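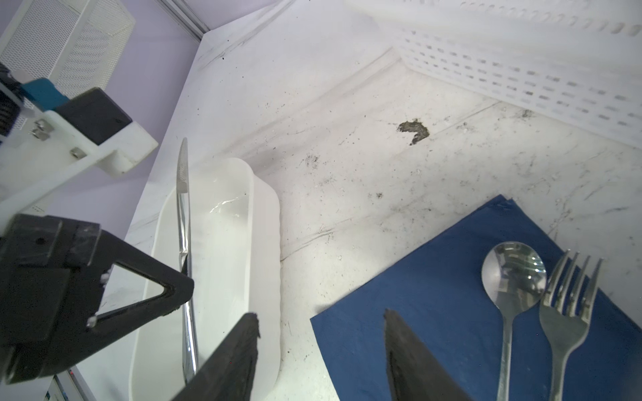
Knife in the tray, spoon and fork on the napkin.

Tahsin Haque opened the gripper and waited for the light on the recorder to turn green. Priltelard wanted 521 good examples of table setting by the end of the month. He had stopped at 200 the night before, when his wrist started to ache from the hand controller.

"Tray's got water in it," Ciarán said from the other desk.

"It's supposed to. Read the sheet."

Ciarán Flanagan read the sheet. He had been at the company 13 days and still read things out loud. "Knife from tray to napkin. Place beside spoon. Do not correct the position by hand."

Tahsin brought the arm down slowly. The fingers closed on the knife, slipped, and closed again. He lifted. The knife swung a little and he held still until it quit, then moved right and lowered it. It landed crooked.

"Keep it?" Ciarán asked.

"Keep it. Crooked is fine. Gerardo says the model should see some crooked ones."

He pressed the pedal, and the recording saved. Ciarán got up, put the knife back in the tray and straightened the napkin.

"Don't straighten it so much," Tahsin said. "You do it the same way every time."

Ciarán pulled one corner toward himself. He looked at the dark mark on the tabletop and rubbed it with his thumb.

"Leave that too," Tahsin said.

"My mother would have a fit." He sat down again. "When it learns this, does it set the table like you?"

Tahsin thought about it. At home he ate standing up, with a fork, out of the pan - he had not laid out a knife for anyone since October.

"Like me in here," he said.

The light turned green. He opened the fingers and started down toward the tray.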